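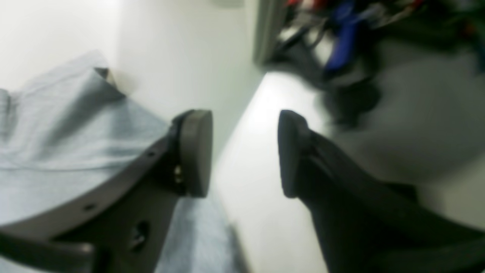
## Folding data — where we're at

Quick one this month, the Dodumton crew is buried. We're collecting soft goods examples for Kunis, our folding model, and cloth is being cloth. Current count: 1834 episodes kept out of 1857 recorded. The other 23 had a dropped wrist stream or a wrong label. Mostly wrong labels.

Two arms on the pale table, one operator, one person on the reset. A full run is grasp, lift, fold, release. Please log missed grasps too — closed on nothing, closed on two layers, whatever. We keep them. Kunis needs to see a fumble and the recovery, and the October set had hardly any, so it just froze the first time it came up empty.

Light blue fabric next to pale background is still the tough one for the wrist view. Gripper goes in, cloth bunches up into a peak, and the depth estimate gets confused at the ridge. 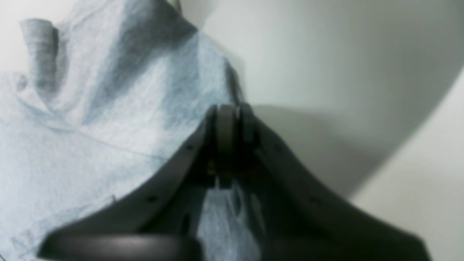
Labeling has the same trouble. Where does a grasp start? First contact or fingers closed? Belmonte says contact, Porkasham says closed, so we've got two sets that dont line up. Going with closed from now on. Old files get relabeled when somebody has a free afternoon (ha).

Long folds are slower going. About 27 usable ones so far, and we want alot more before retraining. Sweatshirts especially — thick seams, layers slide, sleeves go wherever they like.
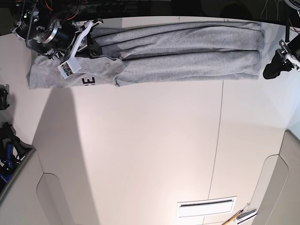 *Grey sweatshirt folded lengthwise, one gripper on the fabric near the left end.*

Need operators for 8 more sessions. Sign-up sheet is in the shared folder, mornings go first.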